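Ticket 589 – Shoe rack cell, Rakville: start conditions not met under handling rule 12
Status: Closed
Component: pre-run check, work surface and footwear
Opened by: Flitwood site
Assigned to: P. Ndlovu

Reported: run held at the pre-run check. Rule 12 says no lace, strap or cord may lie free on the mat inside the approach area when the fingers are open and low. Operator asked whether a single lace end counts. 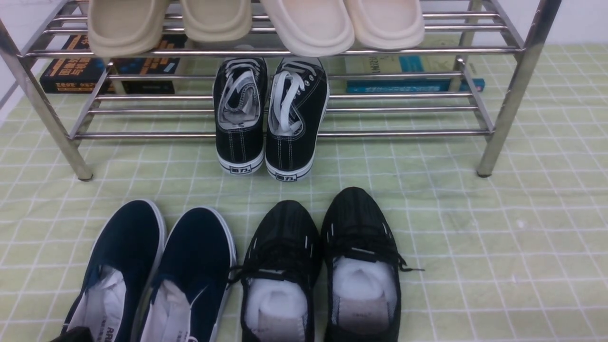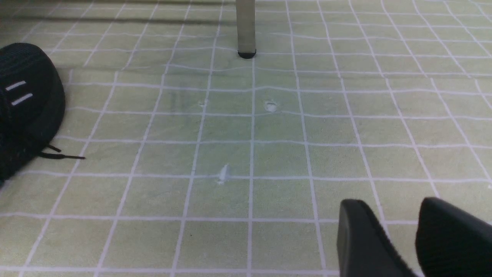 Photos: Petronella Ndlovu / Bisgaard

09:40 – Confirmed. The lace end of the black mesh sneaker lies across the grid in both views. It counts. The rule has no minimum length.

09:52 – Site asked if the white stuffing in the black mesh pair is also a fault. It is not. Rule 14 allows filler if the upper can still be gripped at the heel without touching it. Site to confirm the heel grip is the one selected in the job file.

10:15 – Job file received. Grip point was set to "opening, near side", carried over from the slip-on job. Changed to "heel, outside". Please do not copy job files between shoe types. Randia has a blank template for this.

10:30 – Mat condition. There are small pale marks on the green surface near the foot of a leg. Cannot tell from the wrist view if they are debris or wear. Rule 19 treats the two the same until checked by hand: stop, lock out, wipe, look again. If a mark stays after wiping, log it as wear and continue.

11:05 – Site wiped the mat. One mark stayed, logged as wear. Lace tucked inside the shoe. Pre-run check repeated and passed.

11:20 – Run started at reduced speed, stopped by the operator at step 147. Cause: slippers on the top tier hang over the front rail, and the planned path to the middle tier had too little clearance. Not a rule 12 issue, but rule 6 (overhang) should have caught it. The check was marked "n/a" on the site sheet.

11:45 – Slippers pushed back by hand with the arm locked out. Rule 6 line on the sheet is now required – "n/a" removed as an option. Rerun completed at reduced speed, then at normal speed.

Resolution: sheet updated, job file corrected. Rule 12 wording to be reviewed in February to say "any length".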